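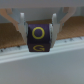
Bench notes, June - tidying small parts, Stotar arm

Back on the chore question after two weeks of other work. The question is still whether an arm on a bench can do the dull part of picking up: take small things off a surface, put them where they belong, and not need someone standing there. Letter cubes stand in for toy blocks, spice tins, loose hardware and whatever else piles up on a counter.

Setup is the same as for the Skutar job. Shelf compartment on the right, cork on the surfaces, ribbed tray down on the table. Gripper control is Rivera, second build. I left the speed limit where it was.

Grasping first. Best session so far was 90 tries on the dark purple cubes, and 78 of them ended with the cube where it was meant to go. The session before that gave 74 out of the same 90. I don't read much into four cubes. Most of the misses were the cube turning in the fingers as they closed, so it came up on a slant and would not sit flat when released. Squaring it with a light tap before closing helps. It also adds time to every pick.

Purple is harder than yellow for the wrist view. The letters help a little, the edges do not. Tried raising the exposure and lost the white lip of the ledge, so I put it back.

The shelf is the slow part. The arm has to come in level under the top panel and it has very little room to turn the wrist once it is inside. Flikholm sent a shorter fingertip that might fix this - not fitted yet.

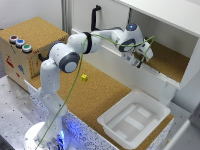
Stotar arm at the shelf, yellow cube on the cork, tray empty.

Cable keeps needing attention. It wants two more clips, one near the elbow and one behind the wrist.

Where this leaves chores: sorting a known set of blocks on a known bench, close to usable. A real kitchen counter, no. A person clears this table in a few seconds with one hand while talking. For shop-floor kitting I would say yes for parts that are all one size, if a miss can wait until the end of the shift.

To do: fit the short fingertip, clips, rerun purple with the tap on and off, then a long unattended run of 1000 picks.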